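Home | Rules | Sim Tasks | FAQ | Contact

Stirkura Countertop Rules: FAQ

Short answers, updated in February. Longer ones are in the Grimshaw handbook.

Who do these rules apply to?
Anyone submitting sim episodes to Stirkura. Etness and Arer teams too, same rules, no exceptions.

How high do I lift before moving sideways?
Clear of everything on the counter, then travel. Minimum is 4 cm in sim units. Don't drag, don't skim. 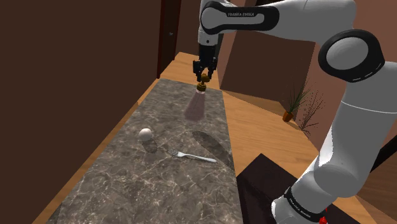

Clearance gets measured from the lowest point of whatever you're holding, not from the fingertips. People get this wrong alot. A held bottle can hang below the fingers, so with a fork and a small white ball lying on the same counter you plan the path off the bottle. Shadows are no good for judging height either, read the pose log.

What if I drop something?
Log it, keep the episode. 2 drops in one episode and it goes in the fail folder. Do not delete.

Can I nudge other objects to get a better grasp?
No. Approach from another side. If there's realy no clear side, mark the layout "blocked" and skip.

How close can fingers get to a neighbor object?
Touching = violation. Close is fine. Wrist view is what the reviewers go by.

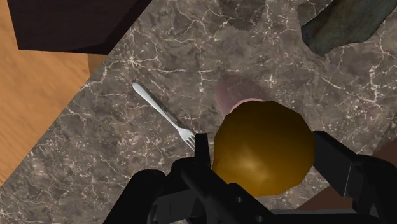
Wrist view: gripper at the yellow sphere, fork alongside, pink round object behind.

Speed limits?
30 percent of max in free space, 20 percent near the counter. Hard caps. The checker rejects anything over.

Do I need to render shadows?
Yes, leave default lighting alone.

My episode got rejected and I disagree?
Send the episode number to Adoración Figueroa. One message per episode please, no batches.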